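About Kimasine

Kimasine documents violations of the rights of migrant domestic workers and helps the people concerned bring claims. The organization is independent, takes no money from governments that are parties to the cases it handles, and does not act as a recruitment or placement agency.

What we work on

Our mandate covers four types of violation: confiscation of identity documents, non-payment of wages, confinement to the workplace, and retaliation after a complaint. Cases that fall outside these types, such as family reunification or asylum, are passed to a partner organization with the person's written consent.

We work from two offices. The Fomthorpe office handles intake, interviews and legal referral. The Ovby office handles research, translation and the case archive. Staff at both offices follow the same procedures, and a file opened at one can be continued at the other.

How a case is documented

A case begins with a first interview, held in a language the worker chooses. An interpreter is provided on request. The interviewer takes a written statement, reads it back in full, and corrects it until the worker accepts the wording. No statement is kept without a signature or a recorded verbal agreement.

Supporting material is then collected: contracts, pay records, messages, medical notes, travel documents. Each item is given a reference number and a short note on where it came from. Copies are kept; originals go back to the worker. Where the facts are disputed, the employer or agency is asked for a written reply and given 40 days to send it. The reply is added to the file in full.

A second staff member who has had no contact with the worker reviews the file before any part of it is published. Names, addresses and dates of arrival are removed from published material unless the worker asks for them to stay.

Our current archive holds 229 closed files. Of these, 60 led to a formal complaint before a labor court or inspectorate. Closed files are open to researchers on application, with personal details removed.

Who we are

Marlene Thibodeau is director and is responsible for case policy and relations with public bodies. Océane Desjardins heads research and signs off on all published reports. Interviewers are paid staff. They complete 50 hours of training in interview practice and data protection before working alone, and a refresher course each April.

Funding and accounts

Income comes from private foundations, member dues and individual gifts. The Li Fund covers the cost of interpretation. No donor sees case files or draft reports. Annual accounts are available from the Fomthorpe office in print and by email.
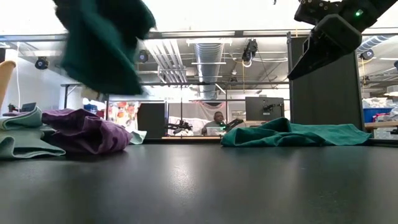 Océane Desjardins: Readers often ask why our reports take so long. The reply period is one part of it. The longer part is going back to each worker with the final text. People move, change phone numbers, or want time to think about whether publication could affect a new job. We wait for an answer, and if none comes, the testimony stays out of the report.

Complaints and corrections

Anyone named or identifiable in a Kimasine report may ask for a correction. Requests should be in writing and should give the title of the report and the passage concerned. A correction, when made, is printed in the online version with the month of the change. Complaints about staff conduct go to the director; complaints about the director go to the chair of the board.

Contact

First interviews are by appointment. Callers do not have to give a name to make one. The Ovby office is not open to visitors without prior arrangement.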